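Repeated drawings in an old cartoon short: how do I know it was "on twos"?

Valter Cardoso
Hello to all. I am writing a small article for our film club about a short by the Unirwood studio, the one with the ferryman and the goose. My copy is a digital file at 24 frames per second. When I go through it frame by frame, most drawings stay for two frames, but in the river part I find a pattern of two, two, two, three, and sometimes one frame looks like a mix of two drawings. In one shot I counted 157 frames and I cannot make sense of the number. Was the animator doing this on purpose, or is my file bad? I would like to name him in the article as an example of careful timing, so I don't want to write something foolish.

Araceli Ventura
The mixed frames are your answer, I think. A drawing on paper is photographed once or twice or more, but the camera does not blend it with the next one unless somebody asked for a dissolve. If you see two drawings together in the middle of normal movement, the file was probably made from a video transfer with a different speed, and later somebody changed it back to 24 without doing it properly.
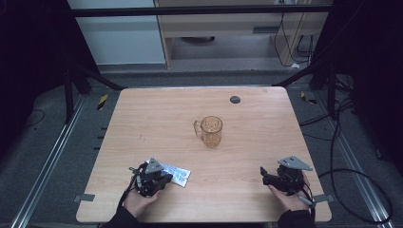

So before you count again, find out where the file comes from. If it is from a television tape, the counting has little value. Compare one shot with another copy if you can find one. I had the same problem with a Charvát short, and in the better copy all the strange threes were gone.

Also, please remember that a hold of three frames can be real. Animators used it for slow moments, and on a camera pan they often went to ones, because drawings on twos can look shaky against a moving background. The river part has a pan, if I remember well.

Nuno Esteves
its just on twos, they all did it to save money

Tsion Abdella
I agree with Araceli about the transfer. One thing to add: if the exposure sheet for the shot still exists, it will tell you exactly how many frames each drawing got. The library in Wanbridge has 14 folders from this studio and they answer letters, but slowly. I wrote to them in March and waited until summer.

Valter Cardoso
Thank you, the file is from a tape – I asked the person who gave it to me. I will write to Wanbridge.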